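Open afternoon at Plalo, quick notes

Back from the Plalo open day in Pirnport, writing this up before the next issue goes out so forgive the rush. Good turnout. Parking terrible, use the lot behind Bellamy Street if you go to the next one. Doors at 2, first demo started 20 minutes late, coffee fine.

Main hall was mostly arms bolted to tables doing household stuff. Cloth folding, cups, trays. No cages, just tape on the floor and a polite sign. Each station ran for 90 seconds and then somebody reset the table by hand, which took longer than the run did. I asked how many runs they had logged on the cup station so far. 3654. All of them kept, even the bad ones. Especialy the bad ones, according to the guy at the desk.

The Vitden people had a corner too, small conveyor, sorting bottle caps. Loud. Drew the kids.

Questions from the floor were better than I expected. One woman wanted to know what happens when you swap the cups for glass. Answer: not yet, ask again in October. Someone else asked about power cuts. The arm holds its postion and waits, they said. Would have liked to see that one.

Stayed longest at the cup table. Slow to watch but you get hooked. The tricky bit is the rack, thin wire and everything sitting at an angle, so the gripper has to come in tilted. The tray is an easier target, flat and wide.

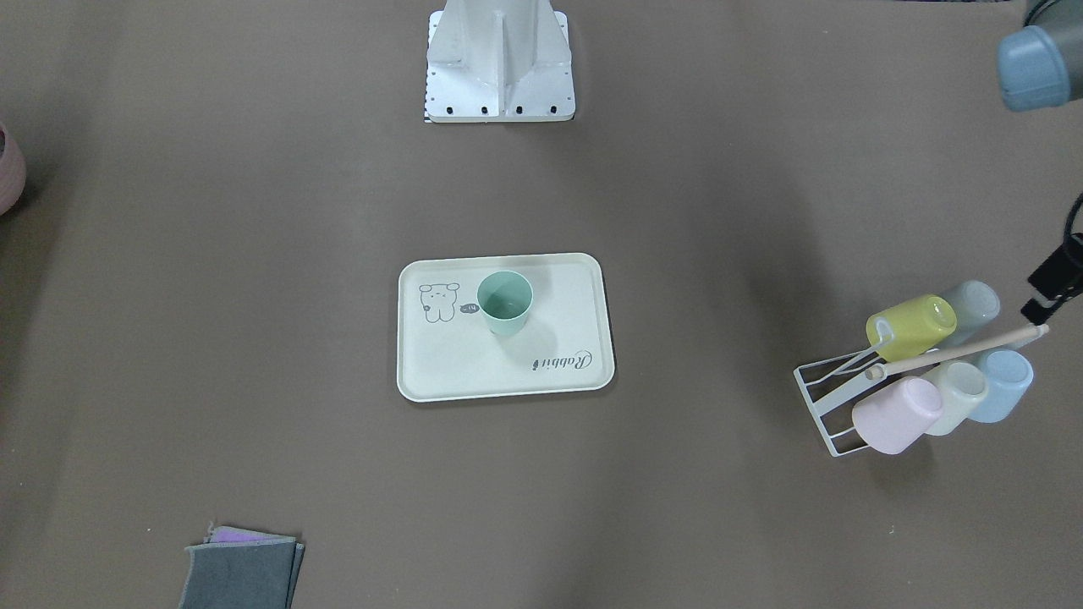
Imogen Cheetham

Mint green cup standing on the tray next to the little bear, the other five over on the rack. Got a soft spot for that tray now.

Tour groups were capped at 29 and the last one filled up fast, so sign up early next time. Slides are supposed to go out to everyone who left an email at the door. Nothing in my inbox yet, will forward when they land.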